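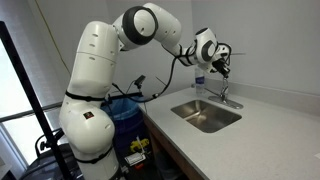 A chrome faucet and stainless steel sink, with a white robot arm reaching over.

Urmila Kashyap has fitted hearing aids in Prisstead for 17 years, and she keeps a drawer of things people were told would make them work better. There are drying capsules in it, a vibrating brush, a blue lamp in a plastic case and a spray that smells of lemon. She has tried them all.

"The brush is fine," she says. "It's a brush. You have one in the box already."

I went to see her after Grellia, which sells cleaning kits by subscription, began mailing leaflets to half the people I know over 60. The leaflet says most hearing aid trouble comes down to poor cleaning and that a monthly kit will prevent it. I asked her if the first part is true.

"Wax is the usual reason a hearing aid goes quiet, in my clinic anyway. I won't argue with that. But then they go from wax to a bottle of something with a pump on it, and I'd like somebody to show me the step in between."

She has asked. Grellia sent her a summary of a trial with 61 users, all of whom got the kit. There was no group without it.

"So people who were reminded every month to clean their hearing aids had cleaner hearing aids," she says. "I could have done that with a postcard."

What she tells her own patients takes her less than a minute. Wipe the aid with a dry cloth at night. Change the wax filter when the sound drops, and don't poke at it with a pin. Open the battery door, if there is one. Wash ear molds in warm soapy water only after they have been taken off the aid, and blow the tubing clear before putting them back.

I said that sounded like the manual. "It is the manual. Have you read one? They're not bad. The print is terrible."

She is no kinder to the makers. The Lutgate, a rechargeable model she fits a lot of, comes with an app that tells the wearer when it's time to clean. She wanted to know what it was measuring, and was told it goes by hours of use.

"It's a calendar. A man with dry ears gets the same message as a man who fills a filter in 2 days. The dry one throws away good filters and the other one thinks he's going deaf."

The newer Mishra charging case has a drying cycle, and on that she is undecided. People who sweat a lot or work outdoors seem to come back less often, she says, but she hasn't kept proper records and doesn't trust her memory of it. She plans to start a log in August. I asked what result would change her mind about the lamp. "A result," she said. "Any result. I'm not proud."

Before I left she tested my mother's old pair, which I had brought along in an envelope. The left one was dead. She changed the filter, listened through a tube, changed the battery, and listened again.

"That one's broken," she said. "You could clean it 1,000 times."

She put the right one back in the envelope and asked if she could keep the other for parts.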